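## About Naseveo

Naseveo is a small planning office, founded by Siwan Craddock and Eluned Penry. We help schools and small workshops to buy robot equipment, and to write the budget before they buy. We do not sell any machine ourselves and we take no commission from the makers.

Many customers come to us with a price for the arms only. Then we ask them about the table, the grippers, the cables, the spare fingers and the hours of the person who will look after it all. For one client, Skoltton, these smaller items added 700 dollars to the first colour-coded plan, and we were glad to find them in October and not later.

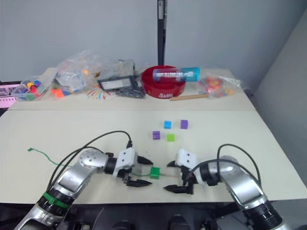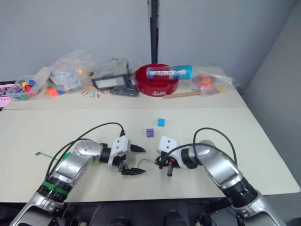

Two-arm work with small coloured cubes at the table.

Our planning service has 3 visits. In the first one we measure the room and the bench. In the second we compare offers, and in the last we organise the order together with you. A written plan has 13 pages, with a list of parts and a calendar of payments.

The first talk, by telephone, is free. For a longer visit we charge 100 dollars, and this is taken off your final bill if you continue with us. Please ask for Eluned.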